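**Quilts and bedding: one more push before September**

Many of you have been asking how the bedding drive is coming along, so I promised Kumiko I would sit down with a cup of tea and write it all up properly. The short version is that we are doing very well! We have 153 quilts and blankets in the back bedroom at Jakubowski House, all washed and sorted, and they have been coming in steadily ever since Zoia put the note up at the bakery (thank you, Zoia, and thank you to whoever keeps straightening it).

What we need now is help with the bagging. Every child's quilt goes into its own soft sack before it goes on the shelf, and it's a slower job than you might think, especially with the thicker ones. Mio has been laying everything out on the big bed, where there's room to fold in thirds and roll from the short end – she swears by the short end, and after fighting with a king-size comforter last week I have come around to her way of thinking. 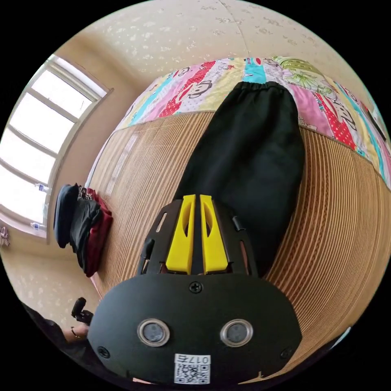

*A black sack and the monkey quilt on the bed at Jakubowski House.*

I have a real soft spot for that patchwork, with its stripes and polka dots and all those big round ears, and I know it will go to a good home. We could use more in children's sizes, by the way. Plain or patterned, old or new, it makes no difference to us so long as it's clean and the seams are holding. If a seam has gone, bring it anyway and mark it for Áine, who has kindly offered to do mending at her kitchen table through the summer.

The next bagging evening is 16th June, starting at 5 and going until we run out of steam. Please come for as long as you can, even if it's only half an hour on your way home. Kazuhiro is bringing noodles, and we still have some 30 sacks to fill, so there will be plenty to do between bowls. Park on the street if you can, as the driveway is needed for drop-offs, and use the side door – the front one still sticks.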